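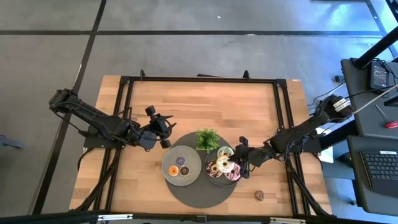

zuniga_fan replied:
Bad caps would be my first guess too, but check the 5V line before you order anything. Mine read fine cold and sagged after 7 minutes.

tapeloader
ok so for anyone just joining. Jikard 2, the late board with the socketed ROMs. Garbage characters on boot, no beep. Already swapped two RAM chips, no change. Keyboard controller runs warm but not hot.

Sebastián Gallardo
Which monitor ROM? The Sedenance boards shipped with a rev that does exactly this if the character ROM has a bad leg. Reseat it. Clean the socket first, mine was green

tapeloader
reseated twice. label says 3173, no letter after it

Sebastián Gallardo
Then it's the early one. Still think socket.

mudflap
Disagree. Garbage AND no beep is never the character ROM, the CPU doesn't care what the letters look like. Look at the address mux. I've had 2 of these on the bench since December, same thing both times, 74LS257 gone

zuniga_fan
"never" is a bit strong. Avura clones tie the beep to the video timing, seen it myself

mudflap
he doesn't have an Avura

zuniga_fan
same board under a differnt sticker. compare the schematics

mudflap
I have. The clock section is not the same, look by the crystal.

tapeloader
guys. Got the scope out, one mux output is stuck low. Ordering a couple of 257s, seller wants a minimum of 1,000 lol so trying somewhere else

mudflap
pm me, I have a tube of them

Sebastián Gallardo
Put it in a socket this time please. And I'd still replace that ROM socket while teh iron's hot

tapeloader
will do both. probably Sunday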